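Drira Hand-Held Gripper Kit: Evaluation Progress Report
Period ending February
Prepared by Sidra Farooqui for Elfriede Rieger, Equipment Program

1. Status

The evaluation is on schedule. Of the 1398 demonstrations in the plan, 801 have been recorded and accepted. A further 93 were rejected at review and will be repeated. Spending is within the approved amount and no change to the budget is requested.

2. Scope of this period

Work covered the standard kit: two-finger hand-held gripper, mounting hardware, finger pads, wrist camera and the recording software supplied with it. The Abubakar variant, with the longer fingers, was delivered late and has not been tested. Hui-mei Cheung ran the tabletop sessions. Said Cherkaoui handled calibration and data review.

3. Soft-object tasks

Rigid objects were completed in the previous period and are not repeated in this report. The current set uses felt, filling and fuzzy balls, all of which deform under the pads and give weak visual edges. Objects are presented in a perforated plastic basket on the wooden table. The operator works from the side of the table and starts each demonstration with the fingers apart.

The basket rim is the main source of difficulty. It is glossy and produces a bright reflection along the curve, which affects exposure in the wrist view. White filling under the objects adds to the problem. Locking exposure before each session reduced the number of rejected recordings, and the setting is now part of the start checklist.

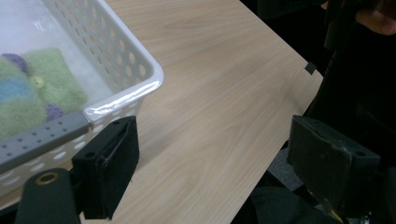
4. Findings to date

Grip. The pads hold felt items without slipping at low closing force. Items resting on the filling tend to bring some of it with them when lifted. The review sheet now records this as a separate outcome.

Reach. The fingers are bulky for work close to a container wall. Operators approach at an angle, and this slows the pick. The long-finger variant may help; no data yet.

Wear. The right finger block shows scuffs and lighter patches on its top surface. This is cosmetic. Pad wear is slight and has not affected grip. Drira quotes a pad replacement interval but does not state the load it assumes. We have asked for the figure.

Software. Export to the Jemex format failed on 2 occasions, both with long recordings. Splitting the recording before export avoids the fault. Drira has acknowledged the report and has not given a date for a fix.

Operator comfort. Dörte Dreßler reviewed handle position and trigger travel. Her notes recommend a rest break every half hour. Trigger travel is longer than needed for small objects and cannot be adjusted by the user.

5. Comparison unit

The Boretti kit was to be tested on the same tasks. The loan agreement is signed but the unit has not shipped. If it arrives after the soft-object set is closed, a reduced set will be run on it and the comparison limited to those tasks.

6. Next period

Complete the soft-object set, including repeats.
Fit the Abubakar fingers and rerun the wall-side picks.
Obtain pad life data from Drira.
Draft the purchase recommendation.

7. Decision requested

Approval to keep the current kit until the comparison is finished. The supplier has agreed to extend the loan at no charge, subject to written confirmation from this office.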